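Home News Features Workshop Reviews Subscribe
Search this site Go

Five fingers or two? A month with the hands everyone wants

The pitch for the humanoid hand has not changed much since I first heard it. The world is built for people, people have fingers, so a machine that is going to work in the world had better have fingers as well. It is a good pitch. It is short, and it lets you skip the part where someone asks what the fingers are going to do once they get there.

Vumgate, which sells automation kit to small manufacturers, has heard it from four suppliers in the past year. In March the firm decided to stop listening and start testing. It cleared a room behind its offices, bought a pair of five-fingered hands from Wokelau, and set them against the plain two-jaw gripper from Liverska that it has been fitting for years. A third entry, a suction head made by Bae, was added late and did better than its backers expected on anything flat.

I went along twice. The first visit was meant to last a morning and ran until half past six, largely because of the wiring. A multi-fingered hand wants power, a data line and a good deal of patience at start-up, and on the Wokelau pair every finger has to be homed before the thing will take a command. The Liverska gripper was plugged in and closing on objects before I had finished my tea.

Gergely Győri runs the trials and has the air of a man who has been promised a lot of things. He doesn't dislike the hands. What he dislikes is the way they are shown off, with one object on a bare surface, lit nicely, picked up by someone who has rehearsed it all week. His own test set is a jumble of household bits, chosen so that each asks for a different sort of grip. A shallow plate wants to be tipped up by its rim. A calculator is flat and heavy for its height. A small plastic clip is mostly a matter of whether the fingertips can get under it at all.

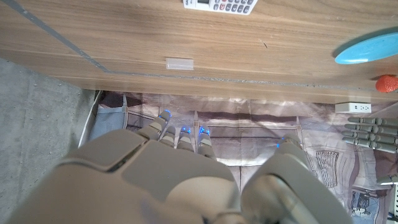
Teresa Borkowska thinks the whole comparison is unfair, and told me so twice. You cannot judge a hand by asking it to do a gripper's job, she said, any more than you would judge a bicycle by how well it stands still. Give it a door handle, a spray bottle, a zip. Give it something that has to be turned over while it is being held, and then come back and tell her that two jaws are enough.

She has a point, and I put it to Győri, who agreed with most of it and then asked how many of Vumgate's customers needed a zip done up. The answer is none. They pack boxes and feed machines. One of them sorts plumbing fittings. If a hand is better at things they don't do, that is of interest to somebody, but it is hard to see why they should pay for it.

So, the numbers, such as they are. Each device was given 41 attempts at each object, with the object put down by hand in a slightly different place every time. On the clip, the two-jaw gripper managed 31 clean lifts and the Wokelau hand managed 17. That gap is large enough to take seriously, but I would not hang a buying decision on it. One person wrote the grasping routines for the gripper over several years, and another wrote the routines for the hand in a few weeks. Some of what is being measured is the difference between those two people.

This is my main complaint about nearly every gripper comparison I have read, including the ones in this magazine. The hardware gets the headline and the software does most of the losing. Change the controller and the ranking can shuffle. Nobody selling a hand is keen to say so, since it raises the question of who will write the better controller, and when.

Cameras are the other half of it. Győri's team has tried a fixed camera overhead and a small one at the wrist, and argued over both. An overhead view gives you the whole table but loses the object at the moment it matters, when the hand comes down over it. A wrist view stays close, but the hand itself takes up a great deal of the picture. With a slim gripper you can live with that. With a full palm and a thumb in the way, the part of the view left over for the work is smaller than you would like.

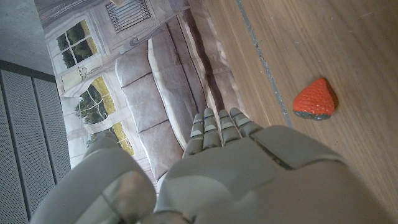 Backgrounds are a subject I had not given a thought to before this spring, and I now find I have opinions. A vision system trained in one plain room tends to learn the room. The cheap remedy is to vary what lies behind and below the work, and printed sheets are one way of doing that. I am doubtful about how far it gets you. A printed sofa is a flat thing with wrinkles in it, and when the fingers hover at the edge of the table with a toy strawberry on one side and that sofa on the other, the software has to learn that only the strawberry has any depth. That may be a useful lesson. It may also be a lesson about printed sofas. Prapai Nuchit, who handles the training side, would say only that she wants to see results from a real kitchen first.

Then there is wear. Wokelau rates its finger joints for far more cycles than anyone at Vumgate has had time to check. Győri's log for one hand stood at 3000 closures when I last asked, with one fingertip swapped and one thumb that had begun to creep when held under load. He was careful to say this was a single hand in a single room. I am passing it on with the same care. The gripper, over a longer life, has had its rubber pads changed and nothing else.

Wokelau's answer, when I rang, was that a thumb which creeps can be recalibrated in software, and that a newer version is coming. A newer version is always coming. I asked whether existing owners would be able to fit the new thumb to the old palm and was told that this was under review.

Where does that leave a small workshop with money to spend? If the job is picking up known parts and putting them down somewhere else, buy the jaws. If the parts are flat, look at suction. If you have a task that really does need something turned in the palm, and someone on the payroll who enjoys writing control code, a five-fingered hand may earn its place, though I would ask for a long loan first and insist on using my own objects.

Borkowska has been given the room for the next round of tests and is drawing up her own list of tasks. The spray bottle is at the top of it. Győri has asked that the clip stay in.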